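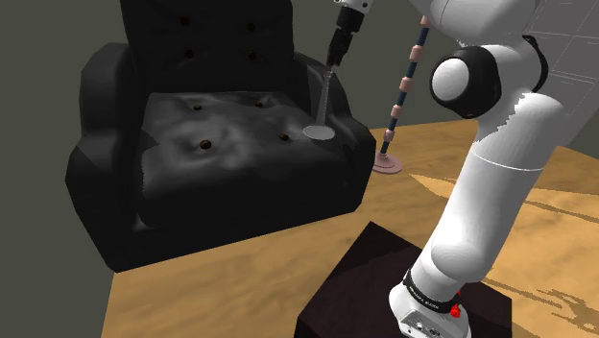 Demetrio Tejada wrote in to say that I should stop picking at the county's new "community trust" agreement and be glad there is one at all. Half a promise from the sheriff, in his view, beats the nothing we had before, and people like me are going to talk the whole thing to death before it helps anyone.

I've read his note a few times now. I don't think he's wrong to want something. I do think he should read the agreement again, slowly, with a pencil.

It runs 52 pages. Most of that is definitions, a history of immigration policing in Prurnarmont, and a long thank-you to the people who sat in on the meetings. The part that would change what happens to a person picked up in Pevley for driving on an expired license takes up 3 pages, and those pages are full of soft words. Deputies "should generally" decline to hold someone past their release time on a federal request. The jail "will make efforts" to tell a detainee that such a request exists. Who checks? The sheriff's office does, and reports to itself.

Anybody who has sat across from a lawyer knows what "generally" is for. It's the door you leave open so you can walk out of it later.

Then there are the two exceptions. One covers people with a "serious" record, and the word is never pinned to a list of crimes. The other covers "public safety need as determined by the watch commander." Put those side by side and I can't come up with a case the jail couldn't squeeze into one or the other if it felt like it. Maybe it won't feel like it. The current sheriff says he has better uses for his beds. Fine. He's up for election, and the next one hasn't told us anything.

Supporters like to point to Mészáros, where they say a similar agreement has cut the number of handovers. Maybe it has. When I asked for the numbers I got two quarters' worth, with no count of how many people were asked for in the first place. A drop in handovers means very little if we don't know whether the requests dropped too. I asked for that on a Wednesday in May and I'm still waiting.

I hear the other argument, that a written policy calms people down and gets them to call for help when they need it. The women I talked to outside the Flolura packing plant weren't calm. One asked me if the agreement meant her brother couldn't be held. I told her I didn't know, and I'd just finished reading it. How is she supposed to plan around a document like that? What does she tell him to say at a traffic stop?

What I'd want isn't exotic. Take out "generally." Say that the jail will not hold anyone past release without a warrant signed by a judge. List the crimes, if there have to be exceptions. Give the file to someone outside the department twice a year and let them publish what they find, names removed.

The supervisors can do most of that with one amendment at the next meeting. Mr. Tejada says they don't have the votes. He may be right about that, and I'd still like to see each of them raise a hand and say no out loud.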